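Monia sorting arm at home: tips after one winter of use

Quick notes, typed between jobs. Posted the first half of these in January and kept getting the same questions so here's the lot in one place. This is for the Monia bench kit from Dridby, the rental plan, not the buy-outright one. Most of it should carry over to any small arm that picks recycling into bins.

What you get for the money

Arm, gripper, clamp, camera post, power brick, a bag of spare finger pads. No bins. No table. The subscription is 40 a month on my plan and the outright price was 2,638 when I looked, before shipping. I rent. Would rent again for the first year, you want to know if it fits your kitchen before you own it.

Setup is two evenings. The booklet says one. The booklet has never met my extension cords.

Table

Pale, matte, one color. Biggest single improvement I made. Had it on a dark butcher block with lots of grain at first and the thing kept going for knots in the wood like they were bottle caps. Swapped to a plain light top and the misses dropped off right away.

Wipe before each run. Crumbs and specks do get looked at, even tiny ones, and the arm slows down while it makes up its mind. Damp cloth, then dry cloth. No spray polish — glare.

Push the table flat to the wall. If there's a gap something will roll into it.

Bins

Buy all the same bin. Same height matters more than anything. I had one tall one in the mix and the gripper knocked the rim every few trips until I gave up and got a matching set.

Rounded corners rinse out faster. Handle holes are handy for carrying but check what you're sorting, small lids will find their way out of them.

Line them up at the back, close together. Leave the front of the table clear for whatever's waiting to be sorted. Then mark where each bin goes with a bit of tape underneath, because after you empty them you will NOT put them back in the same place, and the arm only knows the old place. Re-teaching the positions takes 9 minutes. Tape takes none.

Label the fronts. The arm doesn't read them, the people in your house do. Small printed labels, stuck under the handle, hold up fine to rinsing if you let the glue set overnight first. Mine are the Pristmont ones, the cheap roll. The fancy roll peeled.

What it picks well

Paper cups. Small plastic cups. Yogurt tubs if they're upright. Cans, mostly. Anything stiff with straight-ish sides.

Clear bottles are harder. It sees the cap way better than the bottle, so leave the cap ON. Light coming from one side helps too, gives the bottle a bit of a shadow and an outline. With flat light straight from above mine used to just hover. Stand bottles up, in front of the bins, with space around them. Laying down they roll the second a finger touches them.

Drain everything first. Sounds obvious. Half an inch of old juice in a bottle shifts when it's lifted and it swings, and then you're mopping.

What to skip

Plastic film, bread bags, anything floppy. Glass, just do it by hand. Nested cups, it'll grab the stack and call it one cup. Pizza boxes, no chance.

Cable

The arm cable needs slack. Let it loop loose along the side and trail off the edge of the table away from the bins. I zip tied mine tight and neat the first week and it pulled at full reach and the arm faulted. Cut the ties, used one velcro strap down near the base, no trouble after. Check the loop about once a month for rubbing.

Finger pads

Wash in warm water with a drop of dish soap. Rinse well, soap film makes them slippy. Dry completly. If cups start sliding at the bottom of the fingers it's nearly always dirty pads and not the grip setting. I spent a whole evening turning the grip up and crushed a lot of paper cups before I worked that out.

Spare pads are sold in packs, or the "Au" pads from the same shop, softer and a bit grippier. I like the Au ones for cups. Wear out quicker though.

Drop height

In the app, under bin settings. Default lets go too high and light cups bounce. Lower it until the fingers are well inside the bin. Cups will still end up leaning or tipped over sometimes, doesn't matter, they're in.

If your bins fill up fast put the height back up a notch or the fingers start stirring the pile.

Error 493

Comes up when the base has been nudged. Power off, check the clamp, power on, run the home routine. Don't just hit retry, it'll hit the wall. Ask me how I know. Clear the table before you home it as well.

Noise

Fine with a door shut. Not fine at 6 am. Rubber mat under the clamp took the buzz out of the table.

Worth it?

For one household, it's slower than doing it yourself and I wont pretend otherwise. For us, with the shop downstairs and cups coming up by the trayful, it gets through the pile while I do the floors. Support from Dridby is good on email, useless by phone. Cancel before the renewal date if you're going to cancel, they don't send a reminder.

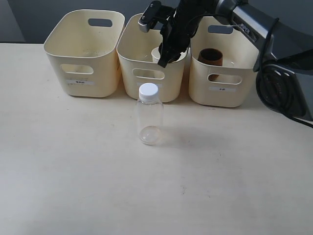 One more on renewals — the pad packs renew separate from the arm. Different page, different button. Switch that off too or you'll have a drawer full of pads like me.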